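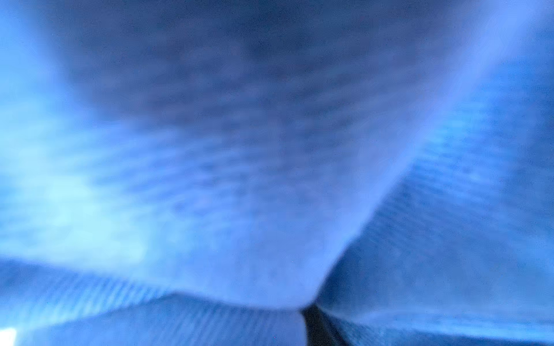
## Folding bath towels so they fit a shallow shelf

Blue towels are what we mostly have in this house, and after years of stuffing them into the hall closet any old way, I finally settled on a fold I like. My friend Soo-ah Kwak taught me the bones of it one January afternoon while we were supposed to be having coffee, and I've fiddled with it since then to suit our shelves (ours are shallow, and the old door sticks out on the inside, so a fat fold just won't do).

You don't need much. A bed is the best surface if you have one free, or a clean kitchen table. I like to fold while the towels are still a bit warm from the dryer, but they must be dry all the way through, hems included. Feel along the thick edges with your fingers before you start. If they're cool and heavy, give them another spell on the rack.

### The fold

1. Give the towel a good shake. Hold it by two corners on a short side and snap it once or twice, the way you'd shake sand off a beach towel. This lifts the loops back up and gets most of the wrinkles out, so please don't skip it!

2. Lay it flat with the tag side up and smooth it from the middle outward with your palms. No need to be fussy here. A towel is never going to lie like a bedsheet.

3. Fold one long side in toward the center, then bring the other long side over the top of it. You want 3 layers, all the same width. If the last layer hangs over, peel it back and shift the first one a little. I still get this wrong with our oldest towels, which have pulled out of shape over the years.

4. Run your forearm down the length to settle it. Press lightly, just enough to let the air out, or you'll flatten the pile you just shook up.

5. Bring the two short ends to the middle, leaving a finger's width between them. That little gap is where the fold will turn, and without it the whole thing springs open like a book.

6. Close one half over the other and pat it down. The hems are now tucked inside, and you have one smooth, rounded edge to face the front of the shelf.

### If your towels are very thick

The plush kind will fight you at step 5. For those I stop after the thirds, fold the strip in half, and then in half again. It's a taller bundle, but it stays put. My neighbor Harish Pal rolls his instead and stands them in a basket, and they do look lovely that way, though I can never get one out without dragging a second along with it.

### Putting them away

Stack with the rounded edges facing you, and put the freshly washed ones at the bottom so the same poor towel doesn't get used every week. I keep the stacks low enough that I can slip my hand under any towel and lift the rest without a landslide. Hand towels fold exactly the same way, only skip step 5 and fold the strip once across the middle.

Washcloths I just fold in quarters and drop in the drawer. Life is short and they're in the wash again by Friday anyway.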